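Kirnurum (teaching method)

Kirnurum is a method for teaching a robot arm a small task by remote control. It was developed at the Zamum workshop by Evie Pearce. The operator holds a light copy of the arm, called the leader, and the working arm repeats each movement. One complete run of the task is called a demonstration.

The usual first task is sorting into a circle. A loop is drawn by marker on a whiteboard, and colored cubes must be brought inside it.
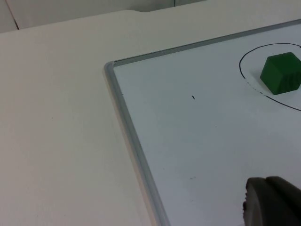
A set for one task has 199 demonstrations, made by 4 operators in turn. Operators are asked to move slowly and without stops -- a long pause is learned by the robot as a part of the task. The start position of the cubes is changed before each run.

The circle is drawn again by hand for each session, so its shape is never the same.

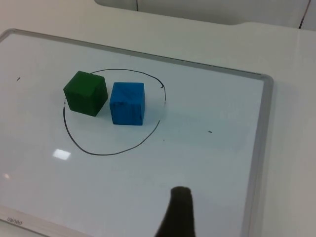 Runs with a dropped cube are kept if the operator picks it up again. The later Grededia version also allows guiding the arm directly by hand, but this is less used, as the hand of the teacher can hide the cubes from the camera.

Categories: Robot learning | Remote control | Teaching methods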